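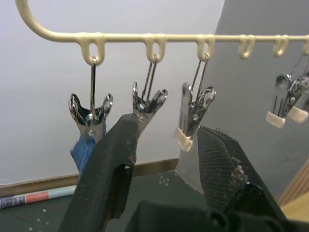
Metal clips on the hanger's lower bar, one of them holding blue cloth.

Fawzy two-arm laundry package: sock hanging

Fawzy is a software package from Evadholm for a pair of bench arms with parallel grippers. It is sold on one claim, that it can hang small laundry on an ordinary clip hanger without a special fixture. Clip hangers are a fair test. The clip swings on its hook, the spring resists, and both tabs have to be squeezed while something soft is fed between the jaws.
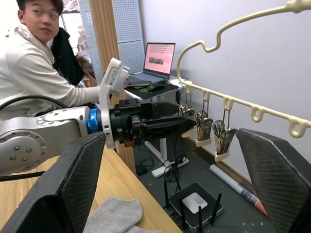
By Nélida Henríquez, Stoltasbridge
Household Automation, November

Setup took most of a Wednesday. Calibration between the two wrists is the slow part, and the manual covers it in a single paragraph. Once calibrated, the arms held their alignment through the whole test.

I ran 30 pairs of socks. Of those, 13 needed a hand from me, usually when the clip rotated as the gripper closed on it. The median time for a completed pair was 117 seconds. Kavinda Sultana, who shares the bench, hangs a pair in less time than the left arm needs to find its first clip.

Grasping cloth is the stronger half. The textured finger pads hold knits well, and the package regrips when it senses a fold too thick for the clip. Thick fabric takes more tries – the planner tends to pick up two layers and then treat them as one.

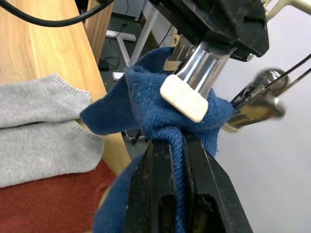 Blue fabric pinched between the black fingers while the second arm works from above.

The clip is the weaker half. Fawzy models it as a rigid part at a fixed height. Once it starts to swing, the approach is abandoned and restarted, and each restart adds seconds. Firkeo's rival package waits for the swing to settle, a cruder method that gave me fewer dropped socks on the same arms.

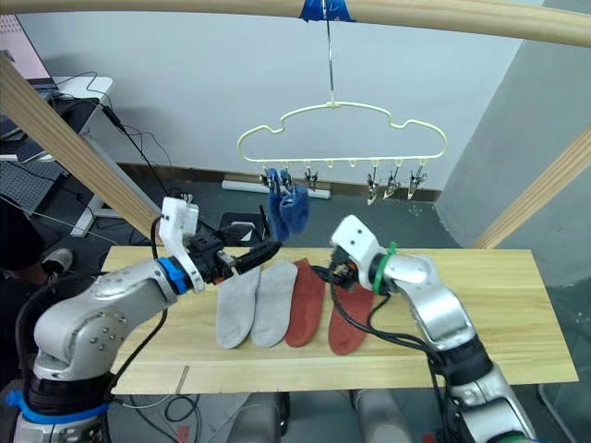 Garments also have to be laid out flat before a run. Fawzy will not sort a pile, and overlapping socks are sometimes taken together. A shop that clips the same part to the same rack all day could work within these limits. A household could not, at least with version 1.

Logging is good, and the stop button responds at once. The license runs for 90 days and renews automatically unless you turn that off under Account.

Rating: 2.5 out of 5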